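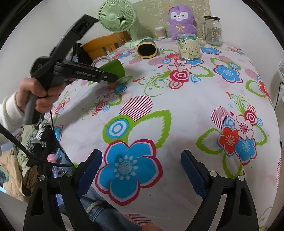

Figure 1. Two hand-held grippers at a table during a two-operator session.

Unit 6: Reviewing a hand-held gripper kit

Course notes, Introduction to Manipulation Hardware
Prepared by Sanaa Tahiri, with lab notes from Åsmund Lunde

Reading before class: the Condeck setup booklet, sections on mounting and charging. Bring your review sheet from Unit 5.

1. What is being offered

Condeck is a hand-held gripper kit sold by Cluseck. The buyer gets two gripper units, a charging dock, a set of spare finger pads, and a license for the recording software. An operator holds a unit and does an ordinary task with it, and the unit records finger opening and camera video. The recordings are later used to train a robot arm fitted with the same fingers.

Cluseck sells the kit two ways. The first is an outright purchase with a year of parts. The second is a service plan called Bistbridge, where the customer mails in raw recordings and gets them back sorted, trimmed, and checked. We look at both, because the choice changes what your own staff has to do.

2. Terms used in this unit

Episode: one recording from start to stop, covering one task.
Stroke: the distance between the finger pads when fully open.
Pad: the replaceable gripping surface at the end of each finger.
Drift: slow error in the estimated position of the unit over an episode.
Reject: an episode that can't be used for training.

3. The home table test

Most product sheets show a gripper working over a bare bench. Our review used tables as people keep them, with a patterned cloth and the usual things left out. A printed cloth gives the camera plenty of detail to track, but a busy print can also make small objects harder to separate from the background. Glossy surfaces add reflections that move as the operator moves.

The basic task was cup handling. The operator brings the open fingers down on either side of a cup, closes until the pads hold it, lifts, and sets it down at a new spot. A cup lying on its side counts as a harder start than one standing up, and the two are logged separately. 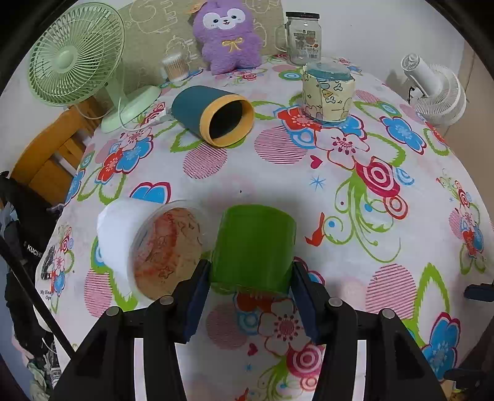
Squeeze is the part new operators get wrong most often. A light plastic cup gives a little under the pads, and people keep closing because they feel no clear stop. Remzi Akyol's advice in the lab is to close slowly, wait for a count of two, and then lift. Episodes where the cup slips are still worth keeping if the operator picks it up again without stopping the recording.

4. Results from our trial

The trial ran through March with two operators, Nesrin Güneş and Remzi Akyol. They recorded 600 episodes between them. Of these, 224 were rejects on the first pass. Most rejects had one of these causes:

Recording stopped before the object was released
Operator's free hand covered the camera
Drift above the limit set in the booklet
Wrong task label chosen at the start

Label errors can be fixed by hand. The others can't, and those episodes have to be recorded again.

Pad wear was low. We changed one set, after a pad started to lift at the corner. The job took six minutes with the tool in the box.

5. Points for and against

The unit is easy to learn, and both operators worked alone after one session. The fingers open wide enough for cups, jars, and small tubs. The dock charges both units at once.

The weight sits forward, and wrists get tired in long sessions — plan breaks. The software doesn't warn you about drift until the episode is over. The Polat stand, sold separately, holds a unit between episodes, but its clamp is loose and we stopped using it.

6. For next class

Fadime Taşdemir will run the lab. Work in pairs, one unit each. Record the cup task from both starting positions, fill in a review sheet for every reject, and write half a page on whether your group would pay for Bistbridge or sort the recordings yourselves. Hand in the sheets with the unit number written at the top.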